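I used to write mostly about cricket here, then about books for a while, and lately it's been films. So today I want to talk about one that I can't get out of my head, a small movie called Nekitora. I saw it on Sunday at the little cinema in Sutusbridge with my friend Anum Butt, who cried through the last half hour and then told me on the way out that she hadn't liked it much. I liked it a lot! And I think some of the complaints people are making about it are really unfair.

If you haven't seen it, the story is simple. A retired music teacher, played by Martti Partanen, starts to lose his hearing and doesn't tell his family. He is 70 and proud and a bit of a bully at the dinner table, and his daughter (Viorica Pascu, so good in this) thinks he is just being rude when he ignores her. That's pretty much the whole first hour. He nods in the wrong places, he laughs late, he shouts at the grandson for mumbling. There is no big scene with a doctor and a sad piano. The director, Reijo Ahonen, lets you work it out, and I loved being trusted like that.

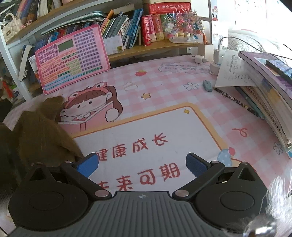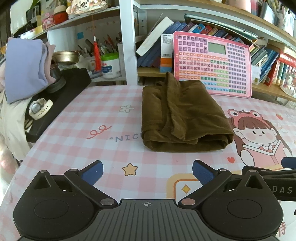

Now the complaint I hear most is that the father isn't likable. Well, no, he isn't! He is mean to his daughter for most of the film, and when she finally finds the hearing aid in his coat pocket he is mean about that too. But why does a person in a movie have to be sweet before we're allowed to care that he's going deaf? We've had so many films where the one with the disability is basically a saint – patient, gentle, always teaching everybody else a lesson about life. My own uncle went deaf at 36 and he was a grump before and he stayed a grump after, and we loved him, and he would have walked out of most of those films.

The other complaint is the sound. Ahonen drops it down to a kind of mush whenever we're with the father, and some people in our row thought the speakers had gone. Anum did too, at first. I'll admit he does it once too often (the birthday party goes on forever), but the kitchen scene is wonderful. The daughter is standing at the sink with her back to him, saying the kindest thing she says in the entire film, and we don't catch a word of it. I wanted to yell at her to turn around.

Where I do agree with the critics is the ending. The school concert feels like it came from another movie, and the grandson, who has had maybe 2 lines up to then, suddenly gets a speech that no kid would ever give. Prakash Bhat, who runs the film club I go to, thinks the producers asked for something warmer. Maybe so. I would have stopped at the bus stop, with the old man watching people's mouths.

Anyway, there were plenty of empty seats, and it goes off at the end of August, so please go if you can. Sit near the back, the front rows are too close for all those faces. Next time I'll write about Lund, his earlier one, which I still have to finish.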